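Grasp Ranking After a Failed Attempt: Results From the January Trials

Orgate Notes, 2024-04-27

The January trials are now fully tabulated, and I am able to set out the result that was promised in my earlier post on bin picking. The question was a narrow one. When a grasp fails, should the system discard its ranked list of candidate grasps and compute a new one from a fresh view, or should it move down the existing list and try the next entry?

Common practice in our group has been to recompute every time. The argument in its favor is plain: a failed grasp usually moves something, and a list made before the movement describes a bin that no longer exists. The cost is time. On our setup a full recomputation means withdrawing the arm, capturing a new view, and scoring the candidates again. Over a long session these pauses account for a large share of the total.

The method tested here, which the project files call Womari, takes a middle course. After a failure the system compares the new depth view with the old one only in the area near each remaining candidate. Candidates in areas that have not changed keep their scores. Candidates in areas that have changed are removed, and nothing is scored again unless the list falls below a set length.

The trials were run in 47 sessions, each using a different mixture of household objects placed in the bin by hand. The object set was chosen to be awkward. It includes soft toys, footwear, brushes, rolls of tape and a number of items in clear or partly clear packaging, which depth sensing handles poorly. Each session was limited to 50 grasp attempts. Of the 47 sessions, 24 used the Womari procedure and the remainder used full recomputation.

Three findings deserve mention.

First, the selective procedure finished its sessions in 30 percent less time on average. This was larger than I had expected. Most of the saving came early in each session, when the objects were well spread out and a failed grasp disturbed very little beyond its own target.

Second, the rate of successful grasps did not differ between the two procedures by an amount that I would defend in print. There was a small advantage for full recomputation in the more crowded sessions, but the variation from one session to the next was greater than the gap. A larger trial would be required to settle the matter.

Third, the failures were of different kinds. Under full recomputation the system sometimes returned to the same unsuitable grasp several times in succession, as the new view gave it no record of the earlier failure. Under the selective procedure this was rare. Its typical error was to keep a candidate on a soft object that had shifted by less than the change threshold – enough to spoil the grasp, too little to be noticed. Lowering the threshold helped with the plush items and harmed nearly everything else, so the original value was restored.

Long objects with a narrow handle and a wide head remain a difficulty under both procedures. The scoring model prefers the wide end, where there is more surface to close on, although the handle is often the better choice. I regard this as a fault in the training examples and have begun to correct it.

The Moreira scoring code was left unchanged throughout, so that any difference could be attributed to the handling of the list. The next round will be carried out at Tillitstead with the same bin size and a revised object set, and will include a third procedure in which the record of failed grasps is carried over into each full recomputation. The session logs are being put into a common format before that work starts.
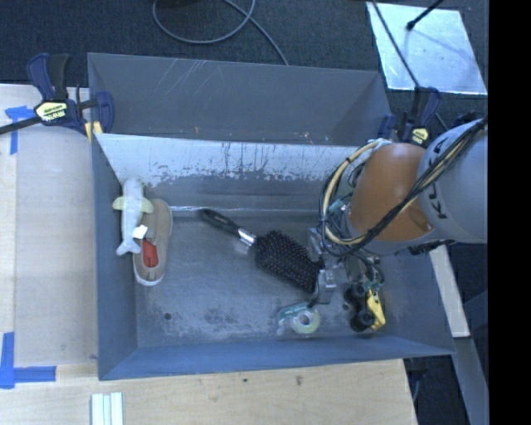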